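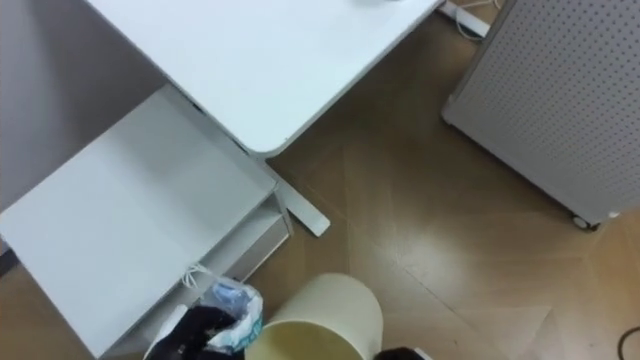

My planner thinks a plastic bag is a brick and I'm about ready to throw the laptop in the bin along with it. I'm running a tidy-up sequence on a humanoid: pick the bag off the top of the little white cabinet, move it over the wastebasket, open the gripper, go get the next thing. The pick is fine. The trouble is everything after the pick. Once the bag is in the left gripper and the arm comes down on the cabinet side, the bag ends up bunched above the fingers and pressed right up against the lower front of the cabinet, with the mouth of the wastebasket just to the right of it, and at that point the planner says START STATE IN COLLISION and won't plan anything at all. The move left to do is tiny!

Posted by Ilse Rothe, January 2025

More details, because I know somebody will ask. The behavior tree runs in Histidura and the object detection and scene building come from Skerero, mostly at default settings. When the gripper closes, Skerero takes the last box it had for the bag and attaches it to the hand. Then there's 70 mm of padding on top of that, which I inherited and never touched. Planning timeout is 3000 ms, and it doesn't even use it, it fails instantly because of the start state.

What I've tried:

Turning padding down to zero. Better, but then the arm brushes things it shouldn't, because the padding seems to apply to the arm links too?

Turning off collision checks for the whole left hand. Works great, scares me, turned it back on.

Re-detecting the bag after the grasp. This one's the weird one. The box jumps all over the place. I think it's the see-through plastic, the depth behind it bleeds through and half the time the bag gets glued onto the cabinet as one big lump. With the bag just sitting on top of the cabinet before the pick I get the same lump now and then, but the cup with the red lid over on the desk is rock solid every time, so I don't think my calibration is off.

So what do people do with floppy stuff? Do you just not attach it? Is there some soft object type I've missed in the docs? I'd love to keep collision checking for the hand itself, I just want the planner to chill out about the bag.
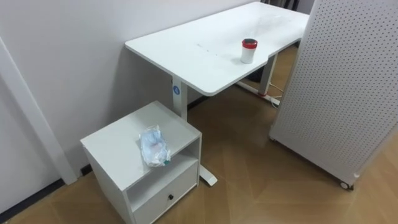

Bastian Petersen replied

I had the same thing with dish towels. Put the timeout up to something huge and turn on replanning, that got me past most of my errors. Also check your lighting, shiny floors are murder on depth cameras and mine got way better when I closed the curtains. If that doesn't help I'd reinstall Skerero, the upgrade leaves old config files behind (ask me how I know!!).

Ilse Rothe commented

Thanks Bastian! I don't think the timeout can be it though, the failure comes back before it has even started searching. I did look for old config files and there was one, so that's deleted, same error. Will try the curtains thing for the pre-grasp detection.

Oh, and one more clue that I should've put in the question. The same robot carries a bucket with no complaints. It hooks the rim with the right gripper, the bucket hangs down in front of the legs at about knee height, and the attached shape for that one is a plain cylinder that I typed in by hand. So attaching objects works in general, it's just the bag.

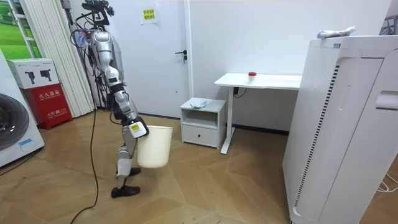

Hannelore Reinholz replied

Your bucket is the clue, yes. You gave it a shape that's true for as long as the robot holds it. The bag's shape was true while it lay on the cabinet and stopped being true the moment the fingers closed. You've attached a box the size of a spread-out bag to a hand that's holding a squashed one, and then you padded it. Of course it pokes into the cabinet.

I'd go at it in this order.

First, don't use the detected box for anything soft. In the grasp-done callback, drop the box and attach a small sphere at the fingertips. I use 30 mm radius for bags and cloths. It stands for the part that's really pinched, and the rest of the bag can flop against whatever it likes.

Second, allow contact between that one object and the furniture. There's a per-pair table in the scene message (look for allowed_pairs, the docs page for it is dreadful). Add bag/cabinet and bag/bin. Leave hand/cabinet and arm/cabinet checked. You want exactly what you asked for, the bag is forgiven and the hand isn't.

Third, split your padding. You guessed right, the global value goes on the links as well as on anything attached. Set link padding and attached padding separately in the robot file. The global one overrides both if it's present, so take it out completely, setting it to 0 is still "present". I lost most of a February to that.

As for re-detecting in the hand, I'd give up on it. See-through plastic comes back as whatever is behind it, plus noise. If you need to know that you've still got the bag, use finger width, and take the median of a few readings so that one bad one doesn't trip your tree.

One warning. With the small sphere the planner has no clue how far the bag hangs down, so it'll happily put the hand low over the bin and leave half the bag outside. Add a fixed height above the rim to the drop pose. I start at 100 mm and fiddle from there. Check the release sideways as well. If your bin pose comes from the center of the detected blob and the rim is only partly in view, the center gets dragged away from the hidden side and your drop point goes with it.

Ilse Rothe commented

Hannelore, you're a hero! Sphere plus allowed_pairs and the start state error is gone, it plans straight away now. And yep, the global padding was sitting there in a second file that I didn't know was being loaded, argh.

I've been going through my head camera views of the bin to check what you said about the partial rim,

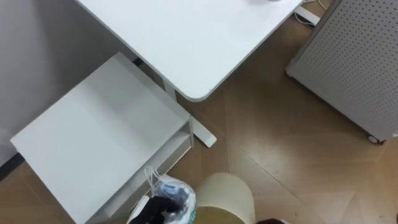
and I'm going to swap the blob center for a circle fit on whatever piece of rim is visible, and fall back to the last full view if the fit is bad. Does anybody know if Skerero lets you hook in before the box step, or do I have to run my own node on the mask topic? I'd like to not fork it if I can help it.

Hannelore Reinholz commented

Own node on the mask topic. There is a hook but it runs after the box, so no use to you. If the arc is short, fix the radius to the real bin and only solve for the center, much calmer that way. And mark it solved if you're happy, please, people keep asking about bags.

Contact the moderators | © 2025 Birhane Help Boards | Back to top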